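Projects > Grullum > Progress reports > Second period

July
Prepared by Napaporn Phromma, Wurnel

1. Status

Work in this period covered demonstration recording for the packing bench and the first review of how the bench jobs will change. Recording is on schedule. The staffing review is five weeks behind the plan, as explained in section 4.

The task set is unchanged from the proposal: picking up soft packages, moving them between bin and table, and releasing them without crushing. Operators perform each task with a pair of hand-held grippers, one per hand. The recordings are used to train the arm controller supplied by Drituneck.

2. Recording

More than 400 demonstrations passed review. Rejected takes were mostly early closures, where the fingers met before the pads were level with the package. Chaiwat Saithong now has operators start every take with the fingers fully open over bare table and hold that position briefly before moving. The start position is checked at review, and takes without it are discarded.

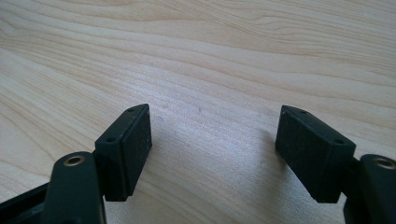
Pad wear is logged at the end of each shift. The pads are treated as consumables and the budget line for them is adequate through the end of the next period. Pivot play has not yet been measured. A gauge is on order, and until it is delivered the technician checks the linkages by hand and records a pass or fail.

Session length was the main point raised by the operators. The original plan called for one-hour sessions. Wrist and forearm fatigue was reported by most of the group within the first weeks, and sessions were cut to 30 minutes with a change of duty between them. Daily output per operator fell at first and then recovered, mainly through fewer rejected takes. We request that the shorter session be adopted as the standard for the remainder of the grant.

3. Bench layout

Nattawut Limsakul revised the bench procedure after operators complained of reaching across the table. Bin placement is now agreed before a session begins and is noted on the session sheet. Soft packages remain the hardest class. The film folds under the pads, and the outcome depends on how the package is lying when the gripper goes in. Operators with packing experience handle this better than the technical staff do, and they have been asked to write down what they look for before closing the fingers. Their notes will be attached to the next report. 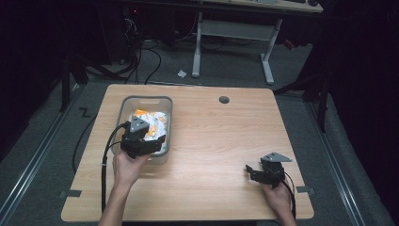 Figure 2. Two-handed task at the recording table, left gripper over the bin, right gripper open.

4. Effect on staff

Five packers from the Delorme site are assigned to recording part-time. Their packing quotas were not adjusted when the assignment began. This was an error in our planning and was corrected after Ekkachai Yimyam raised it with the shift office. Hours spent recording now count in full toward the quota.

The group asked in writing whether the arms will replace positions at the bench. The commitment in the grant agreement covers the grant period only, and they have been told so. Management at Delorme has not yet given a position on what follows. The staffing review cannot be finished without it.

Two new duties have been drafted: take reviewer and bench attendant. The reviewer job can be done seated and has drawn interest from packers with wrist complaints. Neither duty has a pay grade. Sakda Inthanon is preparing a proposal on grading for the site.

5. Next period

- Fit the linkage gauge and begin monthly measurement.
- Record the mixed-package tasks.
- Run the first arm trials at reduced speed, with a packer present at the stop control.
- Obtain a written staffing position from Delorme.

No change to the total budget is requested. We ask for approval to move the unspent travel funds to operator hours.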